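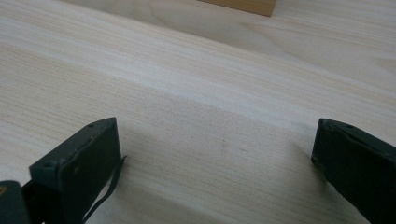 Yaw Akpalu, bench joiner, Adjei workshop
November, 4 pm

Hide glue again. Batch from this morning went stringy by noon - pot too hot, my fault, I left the lid off and kept topping up water. Threw it out. New batch soaked 45 min in cold water then warmed slow. Runs off the brush like thin syrup now, much better.

Test joints: 4 pairs, offcuts, clamped and left on the shelf by the window. Dont touch till tomorrow. Two have a pinch of salt in the glue for longer open time, marked S in pencil. Abdul-Rahman thinks salt weakens it. We'll see.

Scraper before glue, or 120 paper? Did half and half. Scraped faces feel slicker but close up tighter. Grain on the pale stuff swings round at one end and tears if I push the wrong way, so turn the board and come back at it.

Ustent order: still waiting on hinges. Jirum drawer fronts come first anyway. 18 to do and the shop is cold, glue gels before I get the clamp on. Warm the parts next time. Heat lamp is in the back, needs a new plug - ask Abdul-Rahman.

Also somebody has my good glue brush. Blue tape on the handel. I want it back.

Recent entries
Clamp pads, cork or leather
Fotent cabinet, door sag
Sharpening notes, card scrapers

Contact the workshop | © Adjei workshop notebook | Back to top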